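Minau Opens Equipment Planning Service for Buyers of Household Robots

BERNUTBERG, November 2023 - Minau, a planning and testing firm for service robotics, today announced a program that lets care homes, hotels and training kitchens try out robot arms in simulation before they commit money to hardware. The program, named Bright, is open to organizations preparing equipment budgets for the coming year.

Under the program, a buyer submits a list of the tasks it expects a robot arm to perform. Minau builds the tasks as simulated rooms and runs each candidate arm through them. The buyer then receives a written report covering reach, gripper choice, floor space and expected service costs. Each report draws on a library of 471 household objects.
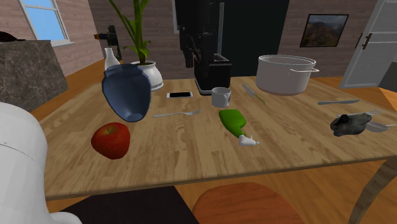
Purchasing decisions in this field have often rested on demonstrations with a few simple objects. Bright rooms are set up with the mix of goods that staff handle in a normal day. A table may hold an apple, a fork, a smartphone and a white mug along with a large cooking pot and a spray bottle lying on its side, and a buyer can learn from such a table whether one gripper will serve or a second must be budgeted.

"Our clients asked for figures they could place in front of a finance department," said Roswitha Schmieder, Director of Equipment Planning at Minau. "A gripper that has to be replaced in its first year can upset the whole plan. We would like that question settled before the order is signed."

The standard package includes 12 room layouts and 1,000 trial runs for each arm under review. An extended package of 3,000 trial runs is offered to buyers comparing equipment for more than one site. Results can be exported to Jenar, the firm's budgeting tool, where lease and purchase terms may be set side by side.

Applications for the first round will be accepted through April. Minau will provide price lists and a sample report on written request to its Bernutberg office.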